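Home | Politics | Government agencies | Index

Rangel Border Services Office

The Rangel Border Services Office is the public agency that handles customs and entry checks for the Rangel district. It is based in Prusville and has 51 permanent staff. The director is named by the district council for a term of three years.
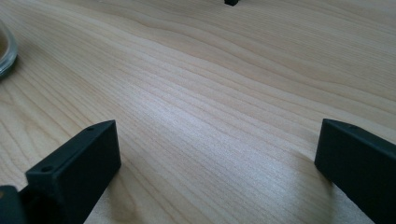

When the post falls vacant, the deputy serves as acting director for up to 15 weeks – a limit the council may extend once. Arlindo Dantas held the post in this way before Shuzhen Ren was confirmed. An acting director may issue orders but may not close a crossing.

The office runs two crossings, at Ruvstead and Presell.

Related articles
Rangel District Council
Ruvstead crossing
Acting official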